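Yellow-brown stain on white counter next to the drainboard, what gets it out?
Home Help Board > Kitchens > Cleaning and Stains

hebden_kitchen
Posted March 28, 2026

Hi all, hoping somebody has beaten one of these before. We moved into our place last June and it came with a white counter, smooth and kind of matte, with a rounded lip at the back that runs up to the tile. I love it, but it shows EVERYTHING. There's a mark right beside the drainboard now and I can't shift it. I think it's tea (that's where I park the pot) but it could just as easily be curry, I cook a lot of curry.
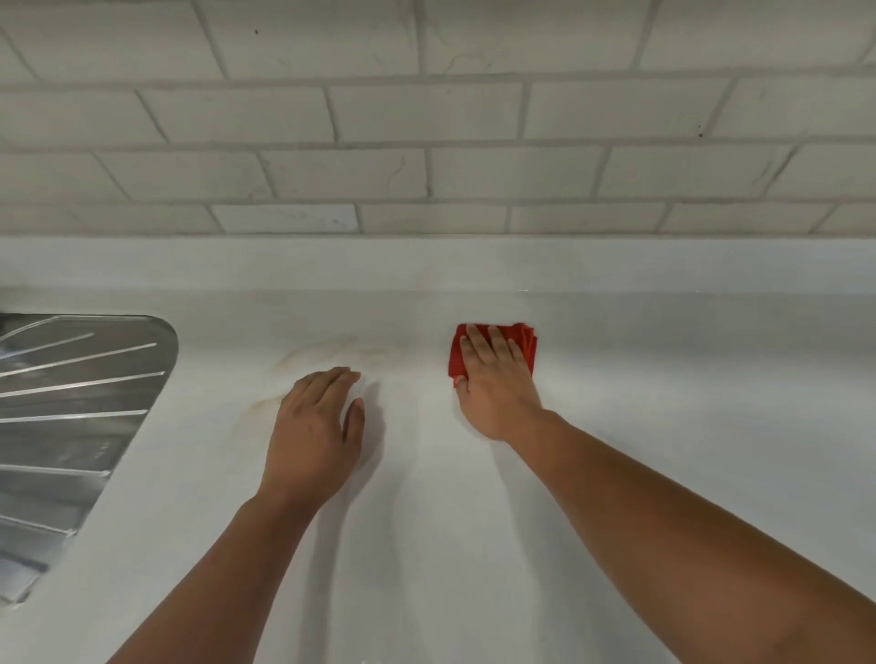

The stain, just right of the drainboard toward the back.

So far I've tried dish soap, then vinegar and water, then a spray called Pusano that my sister swears by. It might be a bit fainter after the Pusano or I might just be wishing. I don't know what the counter is made of, there was no paperwork with the house. I'm scared to go at it with anything gritty and end up with a shiny patch. Also, while I'm asking, some of the grout behind it looks darker than the rest. Same cleaner for both, or is that a separate job?

crumbtray
929 posts

Baking soda paste! Mix it with a little water till it's like toothpaste, spread it over the mark, lay a damp cloth on top and go do something else for an hour. Wipe it off with a soft sponge, no scrubbing. I've got a white counter too (mine's a Cendeten, solid surface) and this got a turmeric ring out on the 3rd go, so don't give up after one. Try it somewhere hidden first if you don't know the material.

For the grout I use the same paste with an old toothbrush, then rinse a lot. It's boring but it works. Keep the toothbrush off the counter though, mine left tiny scratches.

nanthorpe_flats
Posted 1 day later

bleach

crumbtray
929 posts

Please check what the counter is before you do that! And definitely not while there's any vinegar or that spray still on it, rinse everything really well and open a window. If you can find a maker's name under the sink or on an offcut, look up their care page. If it does turn out to be solid surface, a matte finish can usually be sanded very lightly with 1000 grit, but I'd leave that till the paste has had a few tries.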